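# ¿Por qué se arruga la tela? (y cómo la doblo yo)

¡Hola! Hoy os quiero hablar de algo que tenéis en casa y en lo que casi nunca os fijáis: las telas. Los manteles, los pañuelos, las sábanas, la funda de la almohada... Yo vivo rodeada de ellas y me sigo haciendo preguntas como cuando tenía 7 años.

Empezamos por la más fácil. ¿De qué está hecha una tela? Pues de hilos, ¡montones de hilos! Coged una lupa y mirad de cerca un paño de cocina. En muchos veréis que unos hilos van de arriba abajo y otros de lado a lado, y que se cruzan pasando por encima y por debajo, como una cesta muy, muy finita. En un cuadradito del tamaño de un sello puede haber más de 100 cruces.

Cuando tejemos con hilos de colores salen los cuadros. Si pones rayas marrones en un sentido y rayas malva en el otro, donde se cruzan los colores se mezclan un poco, y donde no hay rayas queda el color claro del fondo. Pero hay otra manera - estampar -, que es como poner sellos de pintura sobre la tela ya hecha. Así se hacen muchos lunares y muchas flores, y también cuadros que imitan a los tejidos.

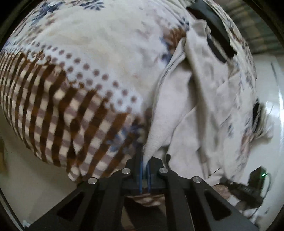

A mí me encantan las telas que lo mezclan todo: cuadros marrones y crema, una banda blanca con lunares, alguna flor azul. Y tienen un truco muy divertido. Cuando la tela hace ondas, los cuadros se ven estrechos en algunos sitios y anchos en otros, ¡pero el dibujo sigue siendo el mismo! Es la tela la que se inclina y se esconde en los pliegues.

¿Y las arrugas? Los hilos se doblan y, si pasan mucho rato apretados, se quedan con esa forma. El algodón se arruga bastante. La lana, en cambio, suele volver a su sitio ella solita. Mi amiga Clotilde Fleury lo mete todo hecho una bola en el cajón y luego le toca planchar (ella dice que le gusta, yo no me lo creo).

Para doblar una tela grande, yo hago esto:

1. La extiendo en una mesa lisa y busco las puntas.
2. Agarro una punta con cada mano y sacudo.
3. Junto punta con punta y paso la mano por encima.
4. Doblo otra vez por la mitad, y otra, hasta que cabe en el cajón.

Si la tela es enorme, pedid ayuda: uno en cada lado y os vais acercando, como en un baile.

Probad ahora con una servilleta de cuadros. Hacedle un pliegue en el medio y mirad qué cuadros desaparecen. Después estiradla despacito, ¡y ahí vuelven todos!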